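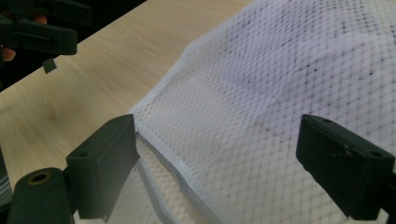
Fingers at the seam of the mesh bag, with the second gripper up in the corner.

Hi from the Lineck bench! I promised a few of you a gallery once the mesh bag numbers were in, and they're in, so I'm putting up a couple of views from the wrist with my notes. If you came for the towel folding stuff, that's on the older page (still my favorite, don't tell Reto).

Quick background for anyone new. Wulan Saragih and I have been working on one narrow question for most of the winter: when you teach a policy to handle thin see-through fabric from hand-held demonstrations, where should the person doing the demonstrating grab? We'd been letting everybody grab wherever they liked, and the policy we got out of that was all over the place. So we split the demonstrations. One set goes for the bound edge of the bag, the other goes for the netting anywhere in the middle. Same bag type, same table, same training recipe, and we kept 3,797 demonstrations after cleaning, of which 3,065 are edge grabs. Yes, that's lopsided, and yes, Imre Pap has already written me a long email about it. We resampled so both sets went into training at the same size, and I'll put the uneven version in the appendix for anybody who wants to poke at it.

The edge set won, and by more than I'd have bet. What I like about the seam in a view like the top one is how much there is to hang on to: it's thicker and whiter than the net, and it runs in a line you can follow. The net gives you diamonds, and then more diamonds, and where it folds over on itself you get a bright band that looks an awful lot like a hem if you're a small network squinting at a small picture. Wulan went through the failures from the middle-grab policy by hand and a big pile of them were exactly that, fingers closing on a fold as if it were an edge. I'd guessed depth would be the problem! Nope, it was folds. 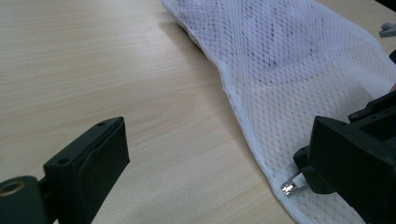
The zipper is the part I keep changing my mind about. Jerome Espiritu thinks the pull is a gift, a shiny landmark that tells you which side of the bag you're on. I was worried the policy would just learn to chase the glint and forget the cloth, so we trained with 5 seeds and then masked the pull out of the test views. Performance dropped in 2 of them and barely moved in the rest, so I guess we're both a little bit right (he's going to print that sentence out, I know it). My plan is to run it again with bags that have the zipper on a different side before I say anything stronger.

One more thing I want to try: starting the fingers wide, one over bare wood and one over the mesh, and letting the policy choose its own approach to the hem. We've got some demonstrations like that already but they were mixed in with everything else and I haven't pulled them out yet.

Write to me if you want the split lists. They're a mess but they're complete.

Recent galleries
Towel corners, second round
Drallitz visit: the new bench
Valentin Pfister's finger pad tests
Socks (so many socks)
Notes from the October workshop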